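Koller Wall Shelf System
Section 6: Mounting the Rail and Hanging the Shelf

Applies to: Koller single and double shelf units, all finishes. Read Section 5 (Choosing Wall Anchors) before drilling. Two people are required for steps 7 through 10.

6.1 Before You Start

Check the wall type. The anchors in the Wilport hardware bag are for solid masonry only. For drywall over studs, drive the long screws directly into the studs. Do not hang a loaded unit from drywall alone.

Tools needed: drill, level, pencil, tape measure, stud finder, Phillips screwdriver.

CAUTION: Electrical cable and water pipe often run vertically above and below outlets, switches and faucets. Scan the full width of the rail before drilling.

6.2 Mounting the Rail

1. Mark the height of the rail on the wall. The bottom of the shelf will sit 2 inches below the lower edge of the rail.

2. Hold the rail against the wall with the hooked lip facing up and away from the wall. Level it and draw a line along the top edge.

3. Mark the screw positions through the slots. On stud walls, use the slots that line up with the studs. Maximum spacing between screws is 18 inches.

4. Drill the holes. On masonry, clear the dust and press the anchors in until they are flush with the surface.

5. Start all screws loosely. Check the level again, adjust within the slots, then tighten from the center outward.

NOTE: Do not use an impact driver on the final turns. The slots can deform, and the rail will no longer hold its position.

6. Pull down firmly on the rail at both ends. If it moves, remove it and repeat step 4 with new holes.

6.3 Hanging the Unit

7. Lift the unit above the rail and keep it flat against the wall.

8. Lower it until the rear brackets drop over the lip. Both brackets must seat fully.

9. Turn each leveling screw clockwise to raise its side of the unit. Stop when the shelf reads level.

10. Fit the locking tabs, one at each end, and tighten by hand.

CAUTION: An unlocked unit can lift off the rail if it is bumped from below.

6.4 Clearance Below the Shelf
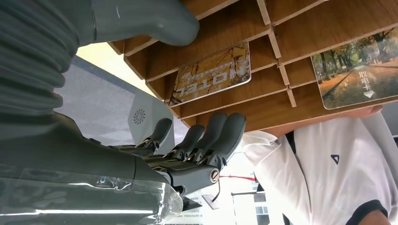

Clearance is measured from the underside of the lowest shelf to the highest point of anything used or stored beneath it. Allow at least 6 inches where items will be reached for or moved by hand. Equipment that moves needs more room than its resting height suggests. With an arm whose rounded top ends beneath a wooden shelf unit and whose fingers angle upward toward it, measure at the highest position the arm can reach, and include any sleeve or plastic covering in the measurement. If the required clearance is not available, remove the unit and remount the rail higher.

6.5 After Installation

Wait until anchors set with Cellden adhesive have cured before loading the shelf. The curing time is printed on the tube. Place heavier items over the brackets and lighter items toward the middle.

Retighten the locking tabs after the first month and whenever the unit has been moved. Replacement tabs and leveling screws are listed under Ondden spare parts in Section 9.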